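普里穆姆斯卡(Primumska)工作间图集:台面与陈设

打印本页 | 用电子邮件发送本页

本页收录 Primumska 楼一层工作间的台面及相关陈设,六月整修完工后整理。文字由 Tuulikki Heinonen 编写,尺寸由 Joonas Kettunen 复核。长度单位为毫米,另有注明的除外。

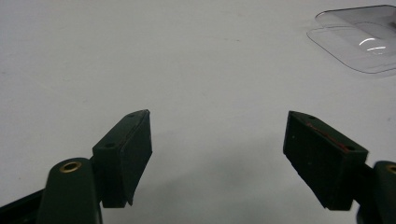

一、台面:颜色与表面

台面为浅灰白色,表面平滑,哑光。画面上缘一带偏亮、略暖,向中下部逐渐转为较冷、较暗的灰色,过渡柔和。表面可见淡淡的擦痕状污迹和少量细小斑点。

色彩核对不以照片为准。色样存放在工作间文件柜的上层抽屉,核对时将色样平放在台面上,与台面处于同一高度,从正上方和斜前方各看一次。手持色样悬空比较,读数偏暗,不予采用。

光泽度按 60 度角测量。测点避开台面边缘和灯具正下方。测量前用干布擦拭,仪器底部同样擦拭。同一测点读取 3 次,取中间值记入台账。各次读数相差明显时,先检查仪器底部是否夹有颗粒,再重新校零。

二、台面:高度与水平

台面上表面距地面 712。该高度从成品地面量起,不含地垫。旧台比现在的略高,坐姿作业时前臂需要抬起,整修时一并调低。

水平以长水平尺沿长边、短边和对角线检查。调节脚从最低的一角开始调,锁紧螺母最后拧紧。拧紧后须再复查,锁紧动作本身会使桌脚产生少许位移。Joonas 在靠窗一侧复查时发现一角回落,重新调整后记录合格。

地面在排水口方向有轻微坡度,靠排水口的桌脚伸出较长,属正常情况。更换位置后原有调节量全部作废,不得照搬。

三、台面:边缘与转角

前缘倒小圆角,后缘保留直边,便于贴墙。两块台面相接处不填硬质胶,留窄缝,缝内嵌软质密封条。密封条颜色比台面略深,选浅色的容易显脏。

转角处检查两项:指腹沿边滑过时有无刮手;密封条端头有无翘起。翘起的端头剪去后补接,不用胶水强行压回。

贴墙一侧原有一道挡水条,整修时取消。该侧现在不放水具,挡水条反而积灰,清洁时布角进不去。若今后恢复用水作业,应重新加装。

四、支架

支架采用 Ruotsalainen 供货的钢制框架,焊缝经打磨后涂装。横梁位于后侧,前方腿部空间不设横撑。早期方案在前侧加了一道低横撑,试坐后取消。

框架与台面之间用螺钉固定,孔位为长圆孔,允许台面随季节略有伸缩。螺钉不拧到底,拧到垫圈不能用手转动即可。过紧会在台面上形成局部拱起,用侧光照射能看出。

桌脚底部装灰色软垫。软垫磨损后先发硬,再开裂。移动桌子时抬起,不推拉。

五、地面

地面为灰色涂层,颜色深于台面。两者色差是有意保留的,便于看清台边,也便于寻找掉落的小件。门口一段耐磨层加厚,其余部分按普通厚度施工。

涂层施工分段进行,接茬处在侧光下可见一道浅线,位于储物架下方。验收时双方确认不返工。

地面缺口用同批材料修补。余料密封存放,罐盖上写有开罐月份。结皮的料不再使用,也不搅碎掺入。

六、墙面

墙面刷白色哑光涂料,台面高度以上一段改用可擦洗型。两种涂料的白度有微小差别,交界线落在插座下沿,日常不易察觉。

墙上不钉挂板。挂板曾装在长墙上,挂件投影落在台面上,影响表面检查,后改移至短墙。原孔洞已填平,填补处吸水较快,补刷时先上底漆。

电源插座集中布置,盖板与墙面齐平。线缆沿墙向下走,不跨越台面。需要临时跨越时,用压线槽,作业结束后撤除。

七、照明

主灯为线形灯具,与台面长边平行。灯具不放在台面正中上方,略向后移,使反光落在坐姿视线以外。哑光表面对此不敏感,但台面上放置光面物件时差别明显。

侧灯安装在短墙上,角度低,专供检查表面用。斑点、细划痕和残留水印在主灯下不容易看出,开侧灯、关主灯后再看。检查完毕须关闭侧灯,长时间直视会造成眼部不适。

窗帘为遮光帘加纱帘。拍摄台面时拉合遮光帘,以免日光与灯光混合造成色偏。日常作业只用纱帘。

灯具面罩上的灰尘会使光色变暖,清洁台面时一并擦拭面罩。先擦面罩,后擦台面,顺序颠倒则台面需重擦。

八、储物架与抽屉

储物架采用 Jandeck 系列,层板深度 60 厘米,与通道宽度一并核定。层板高度可调,最下层离地,拖把能伸入。较重的物品放在中下层,最上层只放空箱和备用灯管。

抽屉按用途划分:量具、切割工具、清洁耗材、文具。抽屉正面贴白底黑字标签,字高统一。标签内容改动时整张更换,不在旧标签上涂改。旧标签残胶用专用擦剂去除,擦剂不得滴到台面上。

量具抽屉内衬软垫,按量具外形开槽。开槽的好处是缺件一眼可见。切割工具抽屉不设软垫,改用硬质隔板,刀口一律朝里。

清洁耗材抽屉最容易混放。干布与湿布分格,磨砂类用品另存于柜中,不与软布同处。曾有一块磨砂垫混入软布,擦出一片发亮的区域,台面的哑光效果无法恢复,该块台面已调换到靠墙位置。

九、台面日常清洁

清洁步骤如下。

1. 移开台面上的物品,放到推车上,不放在地上。

2. 用软毛刷扫除颗粒。颗粒未清除时不得擦拭。

3. 软布蘸稀释后的中性清洁剂,拧至不滴水,沿长边单向擦拭。

4. 换一块清水布重复上一步。

5. 干布收干,重点处理接缝和转角。

6. 开侧灯检查。仍有污迹的,只对该处重复处理。

淡污迹多为手部接触所致,集中在前半部。日常清洁后残留的浅印不影响使用,不必反复擦。反复擦同一处会使局部光泽升高,与周围形成差别。

不易去除的细小斑点先判断是附着物还是表面缺损。用指甲轻触,凸起的为附着物,可用塑料刮片以低角度推除;凹陷的为缺损,登记位置,不作处理。金属刮片一律不用。

彩色墨迹用酒精棉点擦,由外向内,避免扩散。点擦后立即用清水布带走残液。台面上不放置溶剂瓶,需用时倒入小皿,用毕收回。

十、台面修补

小面积划痕不补。深划痕由 Ruotsalainen 的人员上门处理,使用前须在台面背面试样,颜色确认后再施工。修补料涂后静置 60 分钟,其间不得触碰,也不得用热风加速。

修补处干后略有光泽,需用细砂纸顺向轻磨。磨到与周围接近即停。磨过头时中心发白,只能重新填补。

每次修补在平面图上标注,图纸挂在门后。标注写明位置、处理方式和经手人姓名缩写。图纸写满后换新,旧图归档。

十一、使用约定

台面上不放热容器,不直接切割,不拖动带硬质底脚的设备。需切割时铺切割垫,切割垫用后竖放,平放在台面上会留下压痕和色印。

胶带可短时使用,粘贴方向标注在交接本上,收工前揭除。揭除时以小角度反向缓慢拉起。残胶不得用手搓,搓后的胶粒会嵌入表面细纹。

饮品放在门边小桌。小桌原属 Peson 的旧址,随其他家具迁来,桌面颜色与工作间不同,不列入统一维护范围。

周一上午为台面检查时间,工作间该时段不安排作业。检查人按平面图逐块查看,结果写入台账,表面状况用文字描述,不用“良好”“一般”一类的笼统用语。位置描述统一以门为参照,写“近门”“远门”“靠墙”“靠通道”,不写左右。左右随站位改变,旧台账中有几条因此无法对应。

十二、旧址遗留物品

从 Peson 迁来的物品除小桌外,还有一组木抽屉、一只铁皮文件柜和若干灯罩。木抽屉滑轨为木质,不上油,只擦蜡。文件柜锁芯已换,旧钥匙作废。灯罩与现有灯座不配,暂存储物架顶层,待定。

铁皮文件柜侧面有旧标签痕迹,刮除会伤漆,保持原样。柜底加垫后与地面齐平,抽屉全部拉出时柜体有前倾倾向,已用角码固定在墙上。移柜前先拆角码。

十三、更正

先前版本将台面高度误写为含地垫的数值,现已改正。支架一节中横撑位置的表述也作了调整。储物架层板深度以厘米标注,沿用供货单写法,未换算。

如需色样编号或台面平面图,请与 Tuulikki Heinonen 联系。尺寸问题请注明位置后转 Joonas Kettunen。

打印本页 | 用电子邮件发送本页

联系我们 | © Primumska 工作间,保留所有权利 | 返回顶部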